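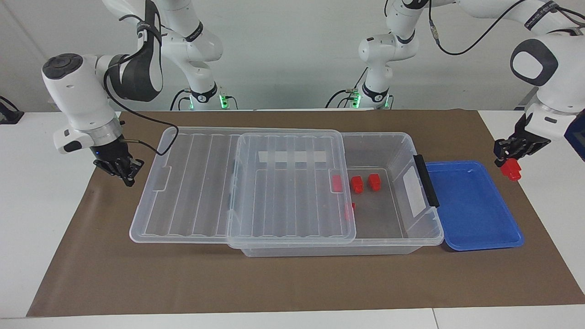 Re: [bimanual-discuss] Clear box results, Divis draft

From: Azucena Maldonado
To: bimanual-discuss
Date: October 2019

Heriberto, thanks for sending this round before the deadline. I've read the draft twice and I'm still not persuaded, so I'll go through it in the order it bothered me.

First, the headline. You say the policy "handles transparent containers". What it handles, as far as I can tell, is a single clear box with a ribbed lid, on a brown mat, with a blue tray butted up against one end and red blocks to move. Red on blue and red on brown are about as kind to a colour camera as you can get. I could probably find those blocks with a threshold and a bit of patience. The box and lid are the hard part, and the draft says very little about how the policy knows where the edges of the lid are. If you think it has learnt to see clear plastic, I'd want that shown separately from the blocks.

A cheap test: swap the red blocks for clear or brown ones and leave everything else alone. If the numbers hold up, I'll happily eat my words. If they fall over, then the title needs to change. Abundio suggested something similar when we did the Hinojosa runs and I was rude about it at the time. He was right. Ours collapsed, and what we'd built was a red detector with arms.

Second, the data. You quote 1,809 demonstrations, which sounds like a lot until one reads the appendix and learns they came from 3 operators. I would like to see the split per operator. With ours, one person had a habit of nudging the box with the left gripper before touching the lid, and the policy copied the nudge faithfully. We then spent a fortnight writing it up as "emergent stabilising behaviour" until Ximena went back through the recordings. Please check you haven't got one of those. The passage on page four about the idle arm "choosing to support" reads very like it to me.

Third, and this is the one I'd send the paper back for.
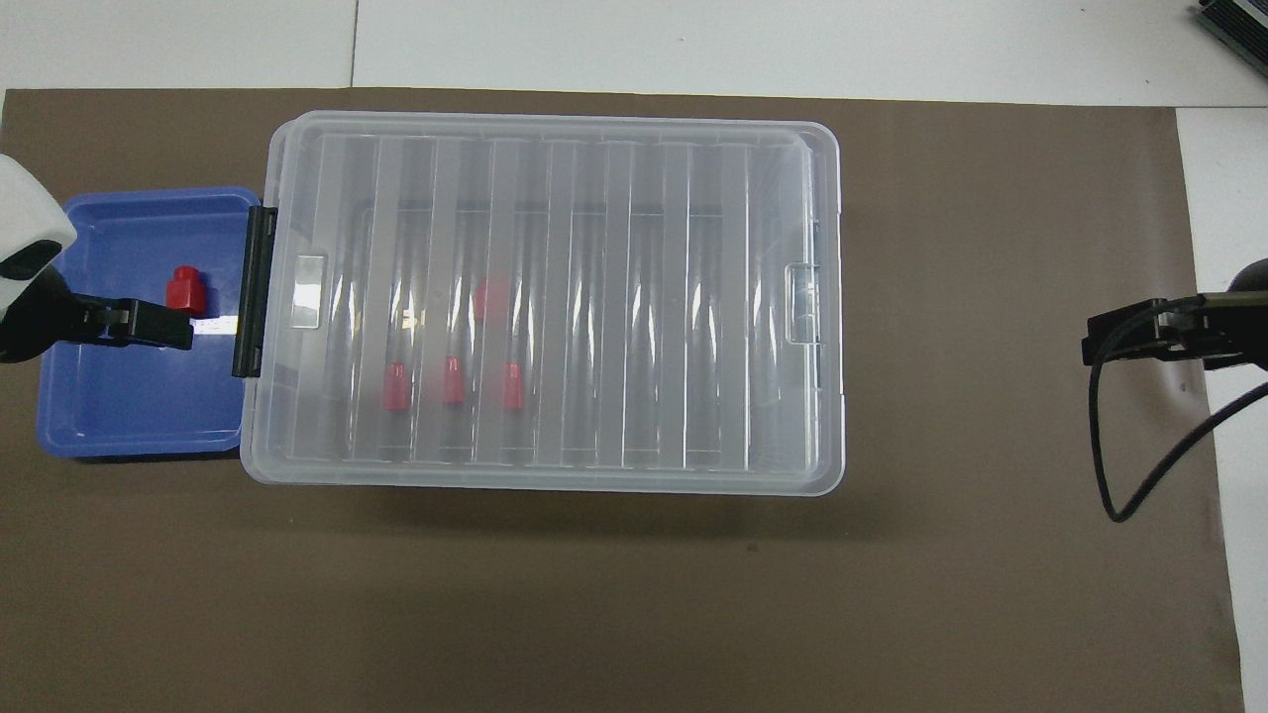
Your success measure is whether a block ends up in the tray. It says nothing about the lid. A run where the gripper drags the lid halfway across the mat, shoves the box out of line and then drops a block in the tray counts the same as a clean one. For a paper about containers that seems an odd thing to leave out. Put the lid in the score: is it off when it should be off, is it back on when it should be on, are the latches done up. I'd also want to know who decides. If it's whoever is standing at the emergency stop, say so in the text.

Then there's the evaluation itself. Six trials per condition is too few for the sort of bar chart you've drawn. One lucky grasp moves the bar by a sixth. The gap between your method and the Sterine baseline is one trial in two of the conditions, and you call that "a consistent improvement". I wouldn't call it anything. Either run a good deal more or drop the comparison and present it as a demo. There's nothing shameful in a demo.

And please vary the position of the tray. In all the material you sent it touches the end of the box. A policy could learn "go to the end of the box and let go" and look very clever. Move it to the far side of the mat for a few runs and see what the arm does.

On the thing you asked about, whether training on a random 1,000 of the demonstrations would be a fair ablation: it's fine, but draw it more than once. A single draw tells me about that draw. Emiliano has a script for this which still works, give or take the file paths. Ask him for the newer copy. The one on the Bristham share has the seed fixed and will hand you the same subset for ever.

Some smaller things. Figure 5 has no units. "Robust" appears in the abstract twice and I can't find where it is tested. The related work skips everyone who tried this with depth cameras and failed, and those failures are the best argument you have for the colour-only approach, so I don't know why you'd hide them.

I do think there's something in the two-arm part. Opening a lid that size with one arm is miserable, and I'd read a shorter paper about just that, with the lid scored properly. The container claim can wait until you've got more than one container.

Azucena

Heriberto Becerra wrote:

Hi all,

Draft attached for the Divis work. In short, we train one policy for both arms from colour video only, no depth, and it opens a clear storage box, takes out a block and places it in the tray. We have 1,809 demonstrations and we beat the Sterine baseline in every condition we tried (6 trials each). To our knowledge it is the first policy of its kind that handles transparent containers without any special sensing.

Would a run on 1,000 demonstrations picked at random satisfy people as an ablation? We have robot time for that and perhaps one other experiment, so if you want something else, please say which you'd pick.

Comments welcome, harsh ones included.

Heriberto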